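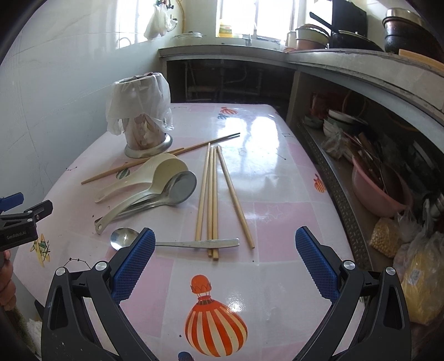 How often should I wash a wipe-clean tablecloth?

Wipe it after every meal and give it a proper wash once a week, or sooner if something sticky or greasy has been spilled on it. A cloth that only comes out for holidays can be washed once before you put it away and once when you bring it back out.

I grew up with a wipe-clean cloth on the kitchen table and I've had one on mine for most of my grown-up life, and I have ruined enough of them to have opinions! My first was a lovely yellow thing from Zesilel that I put through a hot wash with the towels, and it came out stiff as a board with the coating peeling off in flakes. So what follows is how I do it now, and my current cloth (a Lema, bought in April a couple of years ago) still looks very nice.

What you'll need

A bucket or a clean sink
Dish soap, the plain kind
Two soft cloths, one for washing and one for drying
Baking soda
An old toothbrush, if your cloth has a stitched hem

The everyday wipe

Shake the crumbs off outside, or sweep them into your hand if you can't be bothered to clear the table (I usually can't). Then go over the cloth with a damp rag and a tiny drop of soap. Wipe again with plain water. People skip that second wipe, and then they wonder why the table feels tacky under their elbows by suppertime. It's the soap! Dry it with a towel and you're done.

The weekly wash

Take the cloth right off and wipe the table underneath as well, particularly if it's painted or varnished, as damp likes to sit there. Fill the sink with lukewarm water and a squirt of dish soap. I keep mine no warmer than 86 degrees, which feels like nothing much on your wrist. Lay the cloth in loosely and let it soak for 6 minutes, then work over both sides with your soft rag. Run the toothbrush along the hem. Rinse until the water is clear.

Please don't wring it. A coated cloth that has been wrung keeps those little white crease lines forever, and I have never found a way to get them out. Hang it over the shower rail or a wide banister, and turn it after 60 minutes so the back gets some air too.

Stains

Tomato sauce and curry: mix baking soda with enough water to make a paste, spread it on, go have your coffee, and wipe it off with a damp rag. You may have to do it twice.

Ballpoint: a dab of rubbing alcohol on a cotton ball. Try it on a corner first, since it can lift the printed pattern along with the ink. My neighbor Harvey Lapointe swears by toothpaste for this, and he may be right, but I haven't been brave enough.

Candle wax: let it go hard, then ease it up with the edge of an old plastic card. Never a knife.

Storing it

Roll it around a cardboard tube with the pattern facing out and tie it with a bit of ribbon. If you have to fold it, fold it loosely, and lay it out flat the night before you want to use it so the creases have a chance to relax.

Last updated 06/07/2021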